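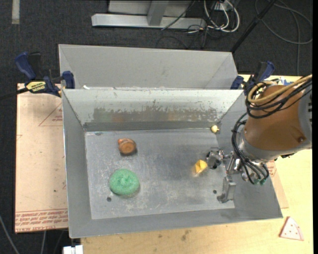 Let the arm have the bin

I've worked in the returns room at Olville for long enough to remember when sorting meant two of us bent over a steel bin, picking out one small thing after another until our backs gave up. So when people ask whether I mind the robot, my answer is that I love it, and I'd like more of us to say so out loud.

Look at what the job is. Small items sit in a scuffed metal bin: a green scouring sponge, a few little things in brown and yellow. Each one has to be gripped and lifted. Do that 2,181 times in a week and you stop noticing what you are holding. An arm with a metal gripper and a tangle of cables hanging off it doesn't get a sore wrist on Friday.

Abena Zakaria used to do that shift with me. She now sets the arm up, works out why it drops the odd item and decides what it should try next. She's brilliant at it! She knew more about awkward shapes than anyone, and for years all that knowledge went into her fingers and no further.

I don't want to wave away the worries. Kobina Nutsugah, on our late shift, asked in August whether fewer hours at the bin would mean fewer hours in the pay packet, and it was a fair question – he should have had an answer before the arm was switched on. Ours was that hours would stay as they were for everyone in the room. I'd want that in writing anywhere else, and I'd want the training to happen in paid time, with the older hands asked first.

Give people that and they get curious very quickly. Kobina has already asked Abena to teach him the gripper settings, and they start next week.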